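The Desk on Carré Street

The desk had to be out by noon. The man from Hastberg had paid for it already, and he had written twice to ask if the drawer still ran straight.

She had bought it four years earlier, the week she moved in, from a store called Meleck that sold office furniture to people who did not have offices. It was the first thing in the apartment. For two nights she ate on it, and on the third she did her taxes on it. After that it never went back to being a desk. Things landed there and stayed.

Her sister called while she was still in her slippers.

"Have you emptied it?"

"I'm looking at it."

"That isn't emptying it."

"I know what it is," she said.

She put the phone on the bed with the speaker on and sat down. Her sister was doing dishes at her end and did not seem to need an answer to anything. She talked about the new place, the parking, and whether the rice cooker should ride in the front seat. Their mother had driven it over in September of the first year, wrapped in a towel, and had stood there until the rice was done.

She took hold of the drawer by the side, put her other hand on the front of the desk, and pulled.

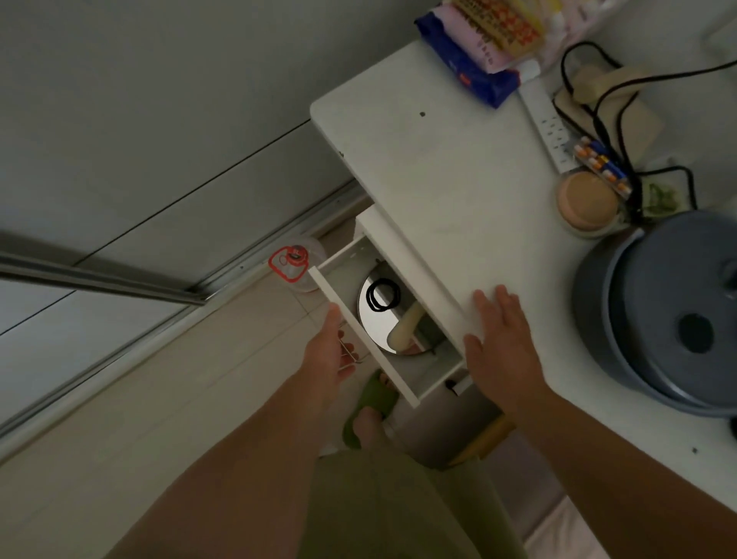
What Was in It

The black loop was tangled, and she spent longer on it than it was worth. The round disc under it was as bright as a mirror. She had looked for it all last winter and blamed her sister, out loud, at dinner.

"I found the silver thing," she said.

The water stopped running. "Where?"

"In the drawer."

"Which drawer?"

"There's only one drawer."

Her sister let that go by. Then she asked about the capsules, and if they were still good. She turned the pack over, could not find a date, and put it in the bag for the pharmacy. The power strip took the most time, with all its cables. She wound each one around her hand and tied it off. The pink package and the blue packet went in the kitchen box. The compact went in her coat.

When the top was clear she wiped it down twice. She slid the drawer in and out until she was sure of it, and wrote to Hastberg that it ran fine.

He came at eleven with his son and a blanket. They carried the desk down 14 steps, the son going backward, and she walked behind them holding the drawer against her chest. At the truck he slid it into place and shut it with his knee.

She went back up. Her sister was still on the phone, talking about the parking.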